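Lumonum Bench Surfaces: data card

Notes on the contents, the labels, and how far to trust either

What it is

A set of close-up pictures of parts and surfaces at short range: panels, rods, rails, strips of blue material, pale flat surfaces. It was put together under the Lumonum name and is meant for people who sort or recognize parts at short range. The project page calls it "a complete picture of the bench." I maintain the card, and I would not go that far.

What the labels cover

Each picture has one line of tags. The tags come from a fixed list of 9 surface types, with 2 extra tags for color and finish. The list was borrowed from Parry, an older parts catalog, and it shows. Parry was built for drawers of sorted hardware photographed flat, so it has three words for washers and one word for every kind of panel.

"Metal, perforated" is the tag I trust most. Holes in a rail are hard to mistake for anything else.

"Film or tape" is the tag I trust least. Strips of bright blue get it by default, and some of them could just as well be the edge of a panel. When I relabeled 100 pictures in July, around 9 changed tags, and nearly all of those were blue. I have left both versions in the label file so you can see the disagreement.

"Plain, light" means a white or gray area with no texture to go on. It says nothing about what the thing is made of. Please don't read it as painted wood or plastic.

Claims I couldn't confirm

The Hitel write-up says the colors are "true to life." I found no color chart in the set and no note about the lamps. Treat steel blue and bright blue as two different blues and leave it there.

It also says blurred pictures were removed. They were not. Plenty of near surfaces are soft, and a filter based on sharpness will throw away good views of what stands behind them.

Using it

Fine for: telling perforated from solid, practice with partly hidden parts, arguing about tags.

Poor for: measuring, matching paint, counting stock. Lultico tried the last one and their totals changed with every run.

Files: pictures, labels_old, labels_new, this card. Corrections go in labels_new only.

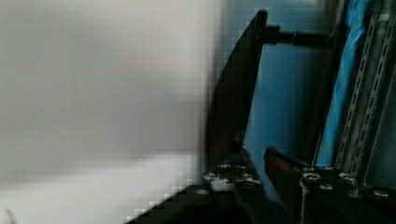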